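Hi! I'm looking for people who like sorting, stacking and putting things back where they belong, and who wouldn't mind getting paid a little for it. If you're the one in your house who can't walk past a messy table, please keep reading.

I'm Ximeng Xue, and together with Yichen Xie I run the tabletop sessions at Lurnance. We spend our days thinking about ordinary stuff on ordinary tables — blocks, cups, jars, lamps, pencil cases — and how people tidy it up. Which thing do you pick up first? Do you build the stack and then clear around it, or clear first and build later? Do you put the lid on the jar right away or leave it for the end? We have watched ourselves do this so many times that we're useless as participants now (I always start with the yellow cubes, Yichen always starts with whatever is closest to the edge), so we need you.

## What you'd be doing

A session lasts 60 minutes. You sit down at a long table with a set of small colored wooden cubes and a bunch of household things on it, and you get a stack of cards. Each card has one little job. Some are easy, like "put all the green cubes in the jar" or "move the cup to the other side of the lamp." Some are fussier, like building a tower in a certain color order and then taking it down from the top without touching anything else. My favorite one asks you to make the table look ready for somebody to do homework at, and that's all the card says. Everybody does it differently and I love it.

You do the cards in whatever order they come, and you can talk out loud or stay quiet. There's a break in the middle with tea and those crumbly lemon cookies from the bakery downstairs. At the end we chat for a few minutes about what annoyed you. Please do tell us! The last group hated the old storage tins so much that we got rid of them.

## Who we're looking for

We want 12 people for this round. You should be:

- 18 or older
- comfortable sitting or standing at a table for an hour
- able to tell red, orange, yellow and green apart, as a lot of the cards go by color
- okay with reading short instructions in English

No experience needed, and left-handed people are very welcome — we had hardly any last time. If you came to the Furnholm shelf sorting in the spring you can still sign up. If you already did the cube cards with us, sorry, you'll have to sit this one out (you know the towers too well).

## Pay and getting here

You get $80 for the session, paid the same day. We're in the Flidau building, room 3461, and the elevator is on the left after the front doors. Bike racks are out back. Parking is a pain, so take the bus if you can.

Wear whatever you like, but maybe skip the big floppy sleeves. I knocked over a five-cube tower with a cardigan on my first day and I still hear about it from Yichen.

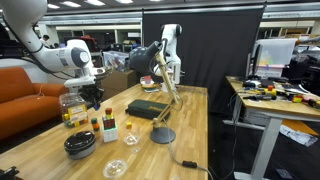 *Cubes, jar and desk lamp on the long table, with a couple of stacks started.*

## How to sign up

Drop a note in the sign-up box by the Lü reading corner on the ground floor, or write to us through the Lurnance contact form and put "cube cards" in the subject line. Tell me:

- your name and a good way to reach you
- whether mornings or afternoons are better
- which hand you use
- anything that would make the session easier for you (a higher chair, bigger print on the cards, more breaks)

I'll write back with a couple of times to pick from. Sessions run through the end of October, and I fill the morning spots first because they always go fast. If you have to cancel, just let me know the day before so I can give the spot to someone on the waiting list.

You're welcome to bring a friend along to wait for you. There's a couch in the hallway, and they can have cookies too.

Ximeng

Posted 8/30/18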